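Why I Went Back to Reading on Paper

I've been meaning to write this one since February, when my eye doctor, the very patient Maysoun Ghanem, asked me how many hours a day I look at a screen. I said five. She waited. I said nine, maybe ten if you count the phone in bed, and she wrote something down without a word, and I drove home feeling like I'd been caught stealing cookies.

So I've been reading magazines again. Real ones, with staples! I grew up with them piled on every flat surface in my aunt Rima's house in Carnwood, mostly about gardening and royal weddings, and I read them all cover to cover, including the ads and the letters from people who were furious about the crossword. I'd forgotten how nice it is to start an article with no idea whether you'll like it, and to find out how much is left by feeling the pages with your thumb. 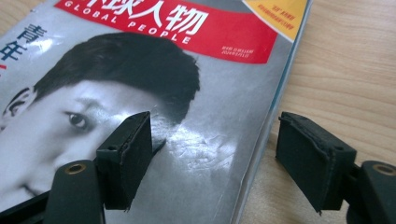
Where I find them

The library sells its old issues near the front door, and my cousin Raghda passes hers along once she's done (she tears out the recipes, so there's always a hole in the middle of something good). My friend Maya is studying Chinese and has got me looking at magazines I can't read at all, which sounds silly, but I like them. Global People is one of those. I go slowly, looking at the photographs and the layouts, and every so often I recognize one of the 28 characters she's managed to drill into me and feel enormously proud of myself.

My rules, such as they are

I read after dinner, with the phone in the kitchen drawer and a pot of mint tea. I'm allowed to quit any article I don't like. I'm not allowed to look anything up until morning, and that one has been the hardest by far - I'm a person who pauses movies to check where the actor went to high school.
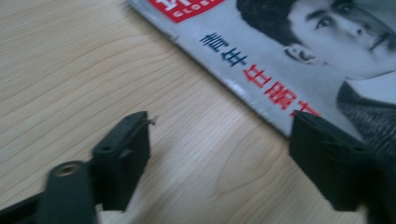
The other thing I've had to learn is letting go. Rima kept everything, and when we helped her move we carried out 91 issues of one sewing magazine alone, and she doesn't sew. I give myself one shelf. When it's full, a stack goes to Dima at the hair salon, where her customers are a captive audience and seem grateful for anything newer than the last Olympics.

My eyes do feel better in the evenings, by the way. I've told Maysoun, and she's asked me to work on the daytime hours next.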